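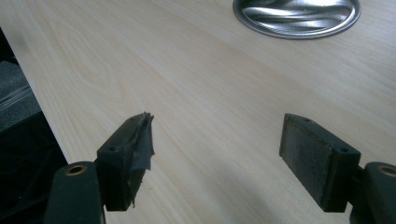
Forkside supper club: where we are after the first stretch

September
By the Forkside kitchen lead
6 shares | 2 comments

Hello again to everyone at the Skalter fund! You asked for a short update on how your money is getting used, so I've made a cup of tea and I'm going to try to keep it short (no promises).

The big news is that we've run 8 suppers since the grant came through, and the last few were full. We set out 20 places each time, and for the first two nights I was a bit worried, with half the chairs empty and far too much lentil stew. Then word got around the apartments on the hill and now there's a waiting list!

Most of the spending so far has gone on food and on the rent for the hall. Tables came next. The old folding ones wobbled so badly that soup was a risk, so we bought four solid secondhand ones with pale wooden tops, and I love them. They want oiling before winter, which I'd left out of the budget – my mistake, but it's a small one and I can cover it from the tea money.

The cooking lessons are behind. We said we'd start them in summer and we haven't, mainly because the hall's oven kept tripping the power. It's been rewired now, and the first lesson will be flatbreads and a bean dish, nothing fancy.

Song, the singing group that has the hall after us, asked if they could come early and eat. Of course we said yes. They pay their share and they wash up, very loudly.

What I'd like from you is a yes or no on moving the leftover travel money into ingredients. Onions and oil have both gone up and we have more than 20 dollars a week going on those alone.

Next report comes after the winter break. I'll send the receipts separately.

Related
Darkutero community garden: spring report
Forkside supper club: our first application
How to claim hall rent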